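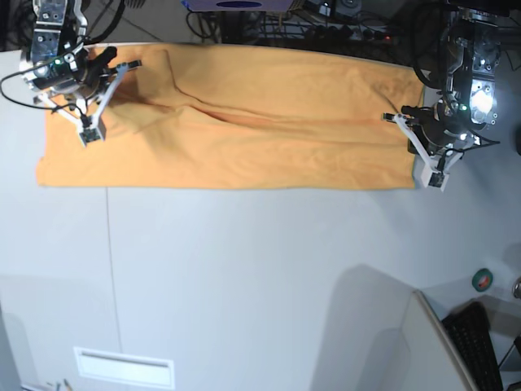

Why does a towel that was folded flat come off the shelf with a ridge through the middle?
The fabric was bunched before the first fold was made, and every fold after that pressed the ridge in harder.

Most of the folding complaints sent to this newsletter since February concern bath and hand towels, and most have the same cause. Towel fabric has a fuzzy surface that grips itself. A wrinkle in a bed sheet slides out when the edge is pulled. A wrinkle in a towel stays where it is until the cloth on both sides of it is lifted and laid down again.

The orange towel spread across the white table shows the fault clearly. A long diagonal fold runs through the middle, highest near the upper left and sloping down toward the right, with smaller wrinkles spreading out from it. The bottom edge is still fairly straight. Judging a towel by its near edge is the usual mistake, as a straight hem says very little about the cloth behind it.

The laundry room at Homville now uses the following method for all flat towels. Lay the towel with the long side parallel to the table edge. Take hold of both ends close to the corners and lift until the middle clears the surface. Pull outward with even tension, lower the near edge first, then let the far edge down away from you. Smooth from the center toward the ends with a flat hand. Stroking from one end to the other only moves the slack along and gathers it at the far end.

Check the far edge before folding. If it tucks under, lift that side only and lay it down again. Fold in half across the length, align the corners, and fold in half once more. Large bath sheets take a third fold.

Towels should be fully dry. A damp one holds a crease more firmly and will smell within 2 days on a closed shelf. The Rivadeneira site stacks no more than 25 hand towels to a pile – anything higher leans, and the bottom few come out with hard creases whatever was done at the table.

Table height also matters. Gromport raised its folding tables to hip level, and staff there report less reaching for the far edge. A smooth top is preferable to a padded one, where the towel drags as it is pulled straight.

The shelf labels from Hiva have been reprinted in a larger size and are available from the supply desk on request.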